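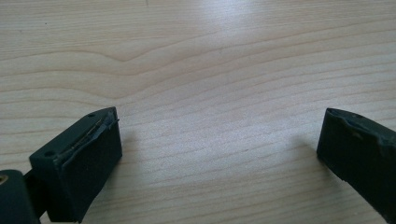
I have finally gone back to choir, after telling everybody for the better part of four years that I was just about to. Monday evenings, seven o'clock, in the old library hall in Fletville, where the radiators clank right through the quiet bits and the piano is a little flat at the top.

I was so nervous I drove past the turning twice! But Blair Strachan was standing out on the steps waving people in, and before I had my coat off she'd handed me a folder and put me with the altos - which is where I always end up, low voice or no low voice.
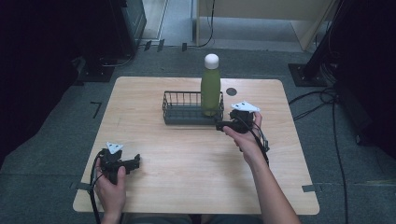

We're roughly 20 singers on a good night, and we're learning a folk song that Gervásio brought in, all in Portuguese. He says each line slowly and we say it back to him, and he is very kind about what we do to the vowels. I've been practicing in the car and over the dishes, and my poor husband now knows the second verse better than I do.

The concert is in February, so there's still time for me to learn where to breathe. If you're local and have been thinking about it, do come along (we are very short on tenors).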